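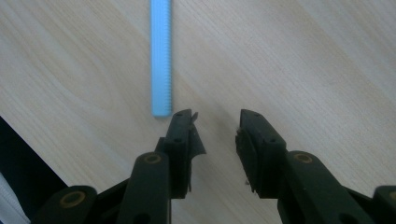 What is a tie strip for?
It bundles cords, closes bags and holds small things together in a drawer or on a shelf, and it can be opened and used again.

Wuvar adds reusable tie strips to its home storage range

SKOVIVHOLM — Wuvar, the maker of storage goods for homes and small offices, will begin selling a line of reusable plastic tie strips in June. The line is called Vida and will be sold through Clutivlow stores and the Clutivlow online shop.

Vida strips are flat, with fine teeth along one edge. The teeth catch in a small separate clip, which slides along the strip and locks where the user wants it. Pressing the tab on the clip lets the strip go again. The strips need no tools and can be cut to length with household scissors.

The line comes in two pack sizes. The small pack holds 20 strips with matching clips and is meant for one desk or one kitchen drawer. The large pack holds 100 strips and is meant for offices, schools and workshops. Both packs come in a cardboard sleeve that can be hung on a hook or stood on a shelf.

Wuvar started work on the line after customers asked for something between a rubber band and a single-use cable tie. Rubber bands dry out in storage, and cable ties have to be cut off and thrown away. In company tests, Vida strips were closed and opened 3000 times on the same section of teeth before the clip was changed. Spare clips will be sold on their own.

Suggested uses from the company include:

Lamp and charger cords behind a desk
Rolled drawings, gift wrap and shelf liner
Opened bags of flour, rice or pet food
Knitting needles, paint brushes and garden stakes
Extension cords in a garage or shed

For cords, Wuvar advises leaving a little slack in the bundle and keeping the clip on the side facing out, where it can be reached. Strips should not be used to hang heavy items or to hold anything near a stove or heater. They are not a toy and should be kept away from small children.

The strips can be washed by hand in warm water with dish soap. Flour and dust can settle between the teeth, and an old toothbrush is enough to clear them. Wuvar does not recommend the dishwasher for the clips.

Clutivlow will carry the line in 49 stores. It will be placed in the home office aisle, with a second display near kitchen storage. The Skovivholm store will have a table set up on the first Saturday of sales, where shoppers can try the strips on cords and bags before buying. Online orders open the same morning at 9 a.m.

A wider strip for bedding and sleeping bags is planned as the next item in the line. Wuvar has not set a date for it.

About Wuvar
Wuvar designs and sells drawer trays, shelf boxes, hooks and other storage goods. Its office and warehouse are in Skovivholm.

Retailers can ask for samples and a price list through the trade page on the Wuvar website.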